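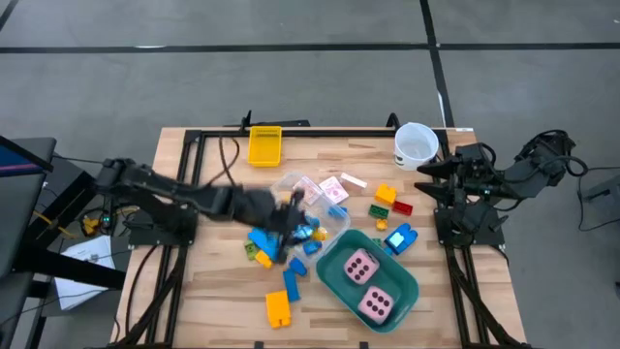 Note Cards, or No Note Cards?

Search this site
Enter keywords

I gave the toast at my cousin's wedding in March with 2 index cards in my hand, and I looked down at them maybe once. Raghda Hijazi, who runs our Katurard speaking circle, wants us all to try going without. I'm not there yet! My compromise is to write out the first line and the last line, word for word, and wing the middle - it's mostly stories anyway. If you've got a trick that works for you, bring it along on 25/04/2019. Tarek Qudah is up first with his talk on beekeeping.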